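4.2 Keeping track of the hands when the markers go missing

Most of the trouble we had with the Jellura pipeline came down to a simple question: where is each gripper, right now, compared with the head camera? In the first version we answered it with the square markers alone. Each hand-held gripper carries a marker cube, and whenever a face of the cube could be read well enough we solved for its pose and passed that straight along to the policy. It was a pleasing little scheme, and on a tidy bench at our Belwood site it served us nicely for most of a winter. Then we moved on to cloth, and the gaps began to show. Fabric swings, it gets lifted up in front of things, and people (quite reasonably) turn their wrists in ways that leave every face of the cube at a poor angle.

We therefore rebuilt the tracker as a small filter that runs one state for each hand. Marker readings are still trusted the most, but between readings the state is carried forward by the motion sensor inside the gripper body, and the head pose is estimated separately from fixed features in the room. We had worried that a lively room would spoil the head estimate, so we made a point of recording in ordinary working conditions, with colleagues going about their day in the background.

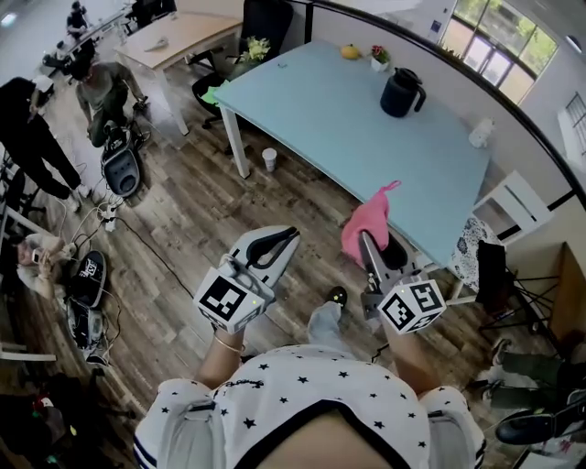
Figure 7. Head view during cloth handling. Both grippers carry marker cubes; the one on the right holds a pink cloth in its jaws.

Views of this sort are kinder to the tracker than one might fear. The table and the window panes offer plenty of straight edges, and the planks of the floor help too, although we did find that their repeated pattern could fool the matcher into sliding by one board. We now throw out any match that would need the head to jump farther than it could travel between two frames. People are masked before matching, and so are the grippers and whatever they hold.

The set used for this section, which we call Stellport, has 873 recordings. We held back 29 of them for tuning the filter and never trained on those. When a cube has been out of sight for longer than 12 frames, the filter stops guessing, labels that hand as lost, and the planner ignores its track until a clean reading comes back. We tried longer limits and were tempted by the extra data they gave us, but the drift in wrist angle was more than the policy could forgive, particularly near the moment of grasping.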